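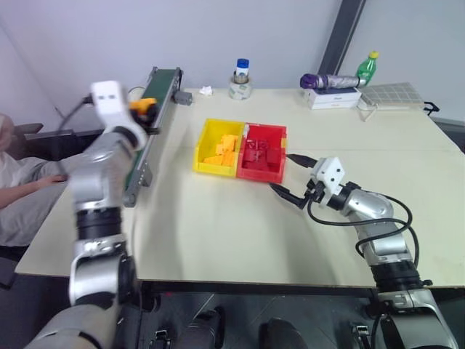 Page last changed 3/27/19

Signe Juhl loved the sorting table, and she loved it most when it misbehaved.

"It dropped another one!" she called across the room at Pletau, already out of her chair. The left arm had let go of a yellow piece a hand's width too early, and the piece had bounced off the rail and skittered under the table. Forty drops since breakfast. She wrote each one on the back of an envelope in fat blue marker.

Getsemaní came over with his coffee. "Gripper?"

"Gripper's perfect! I swapped the pads. I love those pads." She got down on her knees with a flashlight. "It opens because something tells it to open. So who's talking?"

They ran it slow. The arm went down to the green belt, closed on a block, lifted, started its swing toward the yellow bin. Fine. Again, fine. On the ninth pass it reached a bit farther out, the black cable at the back of the gripper pulled nearly straight, and the fingers sprang apart.

"Oh, you beauty," said Signe.

"That could have been somebody's eye," Getsemaní said.

She stopped smiling, a little, and hit the red button. He was right. On Monday Ea had been leaning in there with the cover off, fishing out a jammed block, and the arm had been live the whole time because all of them were in a hurry.

So they shut everything down and locked it out, the right arm too, and she worked the plug loose with her thumbnail. Inside was one pin, bent over like a tired daisy. She held it up to the light and made him look, then made him look again.

"One pin!" she said. "Forty drops! Isn't that wonderful?"

"Call Ea," he said. "Tell her before you fix it."

She was already dialing.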